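Play food

Play food is a class of toy consisting of imitation foodstuffs, usually sold or kept with miniature or full-size dishes, utensils and kitchen furniture. It is made for pretend cooking, serving and shopping, and is found in homes, preschools, clinics and children's museums. The term covers molded plastic, turned or sawn wood, sewn felt, knitted yarn and papier-mâché. It does not normally cover display food made for restaurant windows or stage use, although the methods of manufacture overlap.

Terminology

Catalogs use "play food," "toy food" and "pretend food" without a fixed distinction. "Role-play food" is more common in school supply lists. Items that separate into parts joined by hook-and-loop fasteners or magnets are listed as "cutting food" or "sliceable food." Boxes and cans printed to resemble groceries are usually listed apart as "play groceries."

History

Small imitation foods were made for dollhouses well before they were made at a size suited to a child's hand. Dollhouse food was commonly plaster or composition, painted and glued to its dish, and was meant to be looked at. Loose pieces at a larger scale became common with toy shops and toy kitchens, first in wood and papier-mâché and later in pressed tin and wax.

Plastic changed both the price and the range of shapes. Hollow fruit could be blow molded in a single operation, and a set could include irregular items such as grapes, poultry and bread that were costly to carve. By the later twentieth century, plastic sets made up most of the trade. Wooden sets returned to general sale afterward, chiefly as cutting food, and felt food spread through home sewing patterns.

Materials and manufacture

Blow-molded pieces are hollow and light. A tube of softened plastic is closed in a two-part mold and inflated against its walls, which leaves a parting line along the length of the piece and a small scar where the excess is trimmed. The base color is mixed into the plastic. Secondary colors, such as the blush on a peach or the green at the end of a banana, are sprayed through a mask or applied by hand.

Injection-molded pieces have thicker, more even walls and sharper detail. The method is used for dishes, utensils and flat foods such as cheese slices. Plates in this class are frequently given a raised rim to keep round items from rolling off.
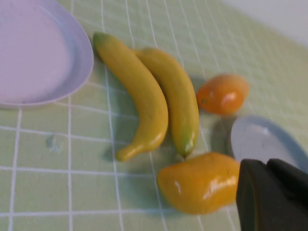 Wooden pieces are turned on a lathe when round and sawn from profile blanks when flat. Beech, maple and rubberwood are the usual species. Finishes are water-based paint or clear lacquer. In cutting food, each segment is drilled to hold a magnet or faced with a disk of hook-and-loop tape, and the joint is expected to withstand repeated separation without the insert coming loose.

Felt pieces are cut from sheet, stitched and stuffed with polyester fiber. They are quiet and do not chip, but they hold dirt and lose their shape with washing.

Scale and realism

Full-scale play food matches the size of the real item. Reduced-scale sets, in which a loaf of bread may be little longer than an apple is wide, are cheaper to pack and fit toy ovens and shopping carts. Scale is often inconsistent within a set. Large fruits such as watermelon and pineapple are reduced the most, and eggs and strawberries are often made at or above their real size.

Color is normally simplified. Makers favor a single saturated tone per item, with any marking limited to one added color. Surface texture is reproduced where it helps identification, as with the pits of an orange or the seeds of a strawberry, and omitted elsewhere.

Use in education and therapy

Preschool teachers use play food for sorting, naming and turn taking. In speech and language work it supplies a set of familiar nouns that can be handled, requested and put away. In feeding therapy it may be introduced ahead of real food for children who avoid particular textures or colors.

Shoshana Tran's handbook for early childhood classrooms divides the material into staple, festive and regional groups and recommends that a classroom set reflect what the children eat at home. Femi Afolabi's survey of home corners at nursery schools in Parulcombe recorded 1,907 separate pieces, of which 222 were fruit. Afolabi noted that cooked dishes were poorly represented in most of the rooms and that rice, stews and flatbreads were usually improvised from other materials.

Safety

Play food intended for children under three must not present small parts, either as sold or after reasonably foreseeable use and abuse. Grapes, peas, berries and detachable stems are the items most often redesigned for this reason. Manufacturers may join grapes in a fixed cluster or enlarge single berries. Loose magnets are a serious hazard if swallowed, and any wooden segment with an exposed or loosened magnet should be withdrawn from use.

Hollow pieces with an open vent can take in water and grow mold inside. Pieces used in water play are better made without vents or in solid form. Plastic items are washed in warm water with mild detergent and air dried. Lacquered wood is wiped and should not be soaked.

Collecting

Older play food is collected both as a branch of toy collecting and as a record of changing diets. The Wurura collection holds 600 pieces, most of them plastic, arranged by food and not by maker. Boxed sets by Droso and Shehu are sought with their original cardboard trays, which were generally discarded. Common faults are faded spray color, split seams and tooth marks.

See also

Dollhouse
Food model
Toy kitchen
Wax fruit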